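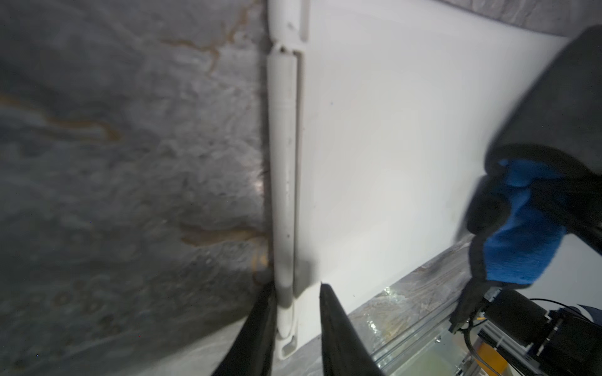
Trastdale, 4 de julio de 2025

¡Hola! Somos Jondside, un equipo pequeño (somos 8, contando a quien escribe esto) que se dedica a una cosa que cuesta explicar en las cenas familiares: reunimos ejemplos para que los robots aprendan tareas de casa. Abrir y cerrar puertas, coger un asa, pasar un trapo, recoger lo que hay en una mesa. Una persona maneja los brazos, nosotros grabamos la tarea de principio a fin y cada grabación se convierte en un ejemplo para el sistema.

Empezamos en enero con una sola mesa y muchísimas ganas. Ahora tenemos tres puestos y un catálogo de 139 tareas, que llamamos Sketer y que crece cada vez que alguien vuelve de comer con una idea nueva. De cada tarea guardamos unas 340 repeticiones, y ahí está para mí lo bonito del oficio — ninguna sale igual. Cambiamos la posición de los objetos, cambiamos de operador, y las repeticiones torpes también se guardan, con su etiqueta correspondiente.

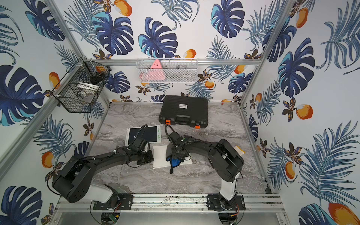 Lo que más nos piden los clientes es variedad, y con eso sí que nos ponemos pesados. Un sistema que solo ha visto una mesa lisa con una pared gris se despista en cuanto entra en una cocina de verdad, así que nos encanta llenar los puestos de cosas y de dibujos. Las paredes con hojas de monstera y mangos son de mis favoritas (¡alegran el día a cualquiera!), y un trapo azul en la pinza, con todos sus pliegues, da mucho más que aprender que un cubo de plástico. Las cestas de rejilla también ayudan, con eso de que las cosas se ven a medias.

Después de grabar toca revisar. Lo hacemos con Kuipers, nuestra herramienta interna, donde marcamos el comienzo y el final de cada gesto y apuntamos si la tarea quedó completa. Es la parte lenta, la que se hace con café y auriculares, y por ella pasamos todos por turnos, también quienes manejan los brazos. Uno aprende mucho viendo sus propios fallos a cámara lenta — yo, por ejemplo, descubrí que suelto las asas demasiado pronto.

Si tienes un proyecto entre manos o quieres probar a manejar los brazos una tarde, escríbenos desde la página de contacto. Las visitas al taller de Trastdale son con cita previa.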